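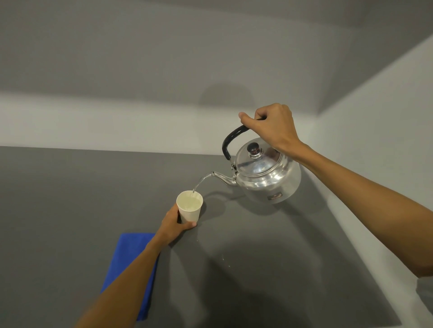
Drinks are still poured by hand at the Rowbotham day center.

Leave the kettle alone

By Britt-Marie Moen
13 August 2020

Print this article | E-mail this article

The Rowbotham center, where I have worked in the kitchen and on the floor for most of my adult life, is getting machines. Two have arrived and a third is on order. One is a dishwashing line that loads and unloads its own racks. The other is a cart from Prillier that drives itself down the corridor with the lunch trays and stops at each door. The third is meant to pour the drinks.

I am in favor of the first two. I am against the third, and I would like to set out why, because the talk at work has turned into a quarrel between people who want everything automated and people who want nothing automated. Most of us on the staff are in neither group.

Start with the dishwashing. Before the line came in, two people stood in a wet room for the whole of the afternoon. Their hands cracked, their backs hurt, and they went home too tired to cook. No visitor ever got anything out of those hours except a clean plate. The machine produces the same clean plate. The two people who did that job were given other work at the same pay, which was written into the agreement before the machine was ordered. I think that is the right order to do things in, and I would not have supported it otherwise.

The cart is a closer call. It carries the weight, and the weight was hurting people. A loaded tray trolley is heavy and our corridor has a slope in it. But the cart also took away a walk that some of the staff liked. They used to look in on people along the way. Now they meet the cart at the far end and have to remember to look in. Some do and some don't. Management could fix this by putting the walk back on the schedule as a job in itself, with time set aside for it. They have said they will look into it. They said that in July too.

Now the drinks. We serve nearly 200 cups on a busy day. The plan is to put a Bamby dispensing arm at the counter. It takes a cup from a stack, fills it to a set level, puts it down and reaches for the next one. I went with two coworkers to see one running at the Drerncombe site. It is quick and it did not spill while we were there. The staff who showed it to us were pleased with it, and I have no reason to doubt them. Their building is a transit lounge. People come in, take a cup and leave.

Our building is different. When I pour for someone I have one hand on the kettle and the other around the cup, and I am deciding things the whole time. I stop short for a person whose hands shake. I let the kettle stand a minute for a person who will drink straight away no matter what I tell them. I hold the cup until I am sure the other person has it. I hear who didn't sleep and who has stopped taking sugar and why. Twice in my time here a drinks round was how we found out that someone was ill. That information went to the nurse the same morning. An arm that fills to a set level would have filled the cup.

The supplier's answer is that the arm "frees up staff for conversation." I have heard this sentence about every piece of equipment bought since I started. It can be true. It was true of the dishwasher, more or less. But conversation at our place mostly happens while something else is being done. Put a worker in a room with an instruction to converse and many of our visitors will say they are fine and look at the window. Hand them a drink and they talk. If you remove the task you often remove the talk that came with it, and the hours saved get moved somewhere else in the budget. The proposal for the arm already counts those hours as a saving. It can't count them as a saving and also give them to us for conversation.

There is a safety argument and I take it seriously. Hot water burns people, and staff get tired. So buy smaller kettles that weigh less when full. Put a mat on the counter. Have a second person on the round at the busiest hour. All of that together costs less than the service contract on the arm, and it can be done next week.

There is also a fair complaint from the younger staff, who say that pouring drinks is dull and that I only defend it because I am good at it. It is dull for stretches. So share it out. Nobody should do it all day, and for years somebody did. I would rather see every person on the payroll take a turn, office included, than see the round handed to a machine because we never bothered to organize it properly.

What I am asking for is simple enough. Before any machine is ordered, the people who do the job should be asked what else gets done while they are doing it. Write those things down. Then decide who will do them afterward and in which paid hours. If the answer is that no one will, the machine costs more than the price on the quote – and the people who drink the coffee will be the ones paying.

The order for the arm has not been signed. The staff meeting is open to families and I hope some of them come.

Print this article | E-mail this article

Comments (3)

Keith Kettle
Yes, that is my real name, get it over with. I drove a forklift until the warehouse went automatic. We were told about the new jobs after the old ones were gone. Get it in writing first, like she says.

ward7b
My mother goes to a center like this. She can't manage a full cup and is too proud to say so. The woman who pours for her knows.

R. from the hill
Disagree. My sister was scalded at work by a kettle and was off for weeks. Let the machine handle the boiling water and have a person carry the cup over. You would still get your chat.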